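Home | Products | Support | Manuals | Contact

We use cookies to keep this site working and to count visits. Accept | Manage settings

Alta Dining and Work Table – Set-up Guide
Section 4: Placing, Leveling and First Care of the Tabletop

This section applies to all Alta tables with a wood top and metal legs. Complete Section 3 (Attaching the Legs) before you begin. Two adults are required for steps 1 through 3. Keep the hardware bag and the hex key within reach until the section has been finished.

4.1 Choosing a location

1. Select a level floor area that can carry the table and the items to be placed on it. Thick carpet may cause the table to settle unevenly during the first weeks of use.

2. Lift the table by the underside of the top and carry it to its location. Do not drag it. Side loads on the legs can loosen the mounting bolts and mark the floor.

3. Set the table down on all legs at the same time. Keep fingers clear of the leg ends.

CAUTION: Keep the tabletop at least 75 cm from stoves, radiators and space heaters. Repeated heating may cause the wood to shrink or split along the grain.

Note: Wood changes color in strong daylight. Where part of the top will stand in direct sun, move table mats and other objects from time to time during the first months so that the color develops evenly.

4.2 Leveling

1. Press down lightly on each corner in turn. If the table rocks, identify the leg that does not meet the floor.

2. Turn the foot of that leg counterclockwise until it touches the floor. Do not extend any foot by more than 6 mm. If a larger correction is needed, move the table to another location or consult the dealer.

3. Check each mounting bolt with the hex key supplied. Bolts should be snug. Overtightening can strip the threaded inserts, and damage of this kind is not covered by the warranty.

4. Repeat the check after four weeks of use, and again whenever the table has been moved.

4.3 Everyday use

The top is finished at the factory with a clear protective coating. The coating resists brief contact with water and most household liquids, but it is not heatproof. Cookware taken from a stove or oven must always be placed on a trivet or a thick pad. Metal cookware at room temperature may be set directly on the surface, provided that its base is clean, dry and free of burrs. 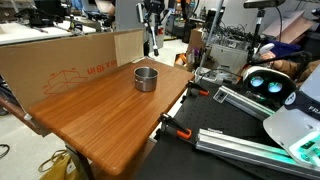 4.4 Cleaning

1. Remove crumbs and grit with a soft brush or a dry cloth before wiping.

2. Wipe the surface with a cloth dampened in lukewarm water, following the direction of the grain. A few drops of mild dish soap may be added for grease.

3. Dry the surface at once with a second cloth. Pay attention to the edges, where water tends to collect.

CAUTION: Do not use scouring pads, bleach, ammonia or furniture sprays containing silicone. These products dull the coating and may prevent later repairs from bonding.

The metal legs may be cleaned with the same damp cloth. Scratches that expose bare metal should be covered with touch-up paint – order part number 3357 – to prevent rust.

4.5 Reporting damage

Inspect the top and legs on the day of delivery. Report any fault in writing to the Hinrichs service desk, for the attention of Damian Nowakowski, and include the order number and the label from the underside of the table. Retain all packaging until a reply has been received. Tables returned without suitable packaging may be refused by the carrier.

Continue to Section 5: Fitting the Extension Leaf.

Hinrichs Furniture, Customer Service | Contact | All rights reserved | Back to top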